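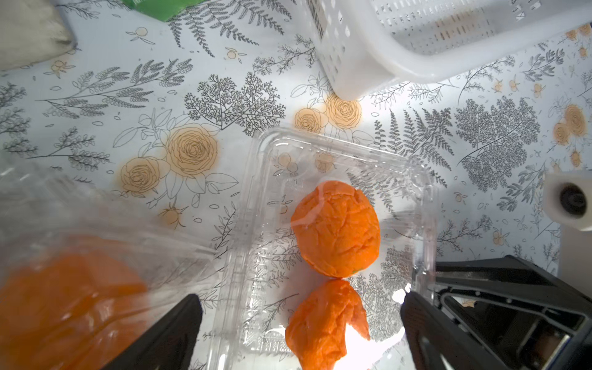 The job paid by the accepted example, and an example was accepted when the fruit ended up where the card said. Sulemana was the name of the model. Dromico was the name on my paycheck. I worked nights in booth 11, with a handle in each hand and a pedal under my right foot.

The card that night read "container, two, orange." I had a quota of 60.

I closed the left gripper too fast on the first try and backed it off. The rule was to leave mistakes in if you fixed them inside 15 seconds. Isel, the software that scored us, liked a fixed mistake. A clean run got one point and a fixed one got two. Most of the operators knew this and some of them fumbled on purpose, but Isel had learned to spot that too.
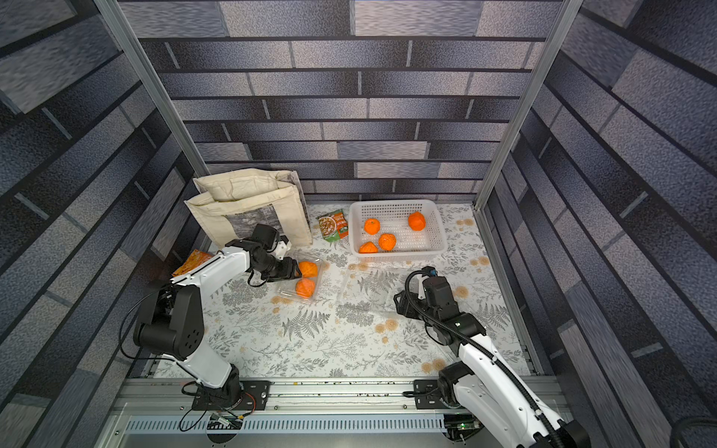
I did not fumble on purpose. My hands were cold and I was thinking about my sister, who had called at dinner and wanted to know when I was coming home to Prirkis. I told her September. I had told her that the year before.

At 3 a.m. a message came up on the side screen. It said the model would try the next one by itself and I should keep my hands on the handles but not push. I had seen this before in other booths, never in mine.

The handles moved. They went out slowly, stopped, and backed off a little, the way I do when I think I've come in too fast. Then they went in again.
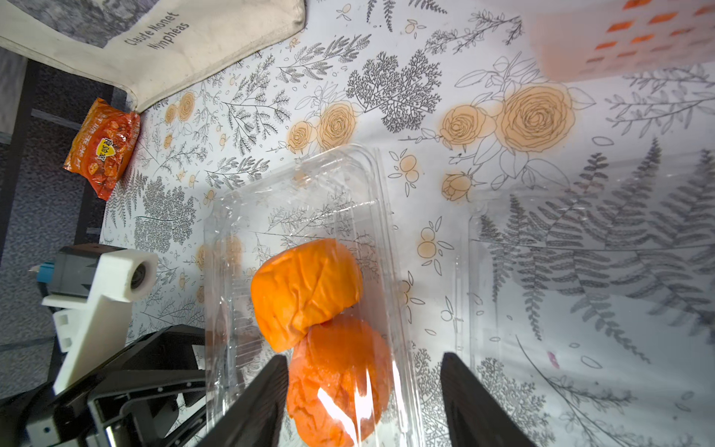
I had my foot over the pedal the whole time and didn't press it. When the run was over, the screen asked me to rate it from one to 5. I gave it a four. I typed "hesitates" in the comment box, looked at the word for a while, and deleted it.

Then the card came up again and it was my turn.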